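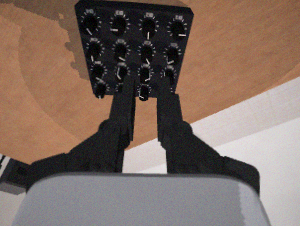
A black panel of rotary knobs, with a row of four along the top

Plakis is bringing back its night balm (finally!)

If you were as fond of the old Plakis night balm as I was, you'll remember the sulk that went round when it vanished from the shelves. I bought my last pot from a chemist that was closing down and scraped it out with a cotton bud until there was nothing left but the smell. So you can imagine how quickly I opened the email this week saying it's coming back in January, with a new lid, a slightly different recipe and a tester morning at the Sinimwood shop this Saturday.

The basics first. The new balm is called Griltia, and it's meant for dry and grumpy skin, the sort that goes tight the minute the heating comes on. It's still a thick, buttery thing that you warm between your fingers and press in last, after whatever else you use. The lavender has gone, which I know will upset some of you, and there's oat oil in there now. Toàn Hầu, who looks after new products at Plakis, told me the scent was the thing people wrote in about most, and that the letters were split pretty much down the middle. "Half of them wanted more of it and half of them said it kept them awake," he said, "so we took it out and we'll probably get letters about that too."

I've had a small sample on my bathroom shelf for six nights. It sinks in faster than the old one did, and I haven't woken up with my hair glued to my cheek, so that's already an improvement! My chin, always the flaky bit, is calmer. My forehead looks much the same as ever. I'd say use less than you think – I put on far too much the first night and had to blot it with a tissue before I could go near my pillowcase.

There will be two sizes, a little travel tin and the full pot. No prices yet, and I did ask twice. What I can tell you is that the first batch is only 200 pots, all of them going to the Sinimwood shop before anywhere else gets a look in, and that you can put your name down for up to six if you're buying for the whole family (or, let's be fair, hoarding).

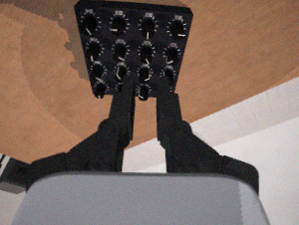

Saturday at Sinimwood

Doors open at ten and the testers will be out until early afternoon. Diễm Đinh is doing hand and face try-outs at the back of the shop, and you don't need to book, though she'd like you to come without make-up on if you can bear it. I had her do my hands last spring and they were lovely for days. If your skin reacts to things, ask for a dab on the inside of your wrist and take a sample home before you put your name on the list.

The Gondal cleansing bar will be on sale as well, the plain one and the one with the gritty bits in. I can't get on with the gritty one but my sister swears by it and goes through a bar a month.

I'll be there from opening time, so come and say hello. And if anyone still has an unopened pot of the old lavender balm tucked away in a cupboard, I'd love to try the two side by side – one on each cheek, and I'll report back.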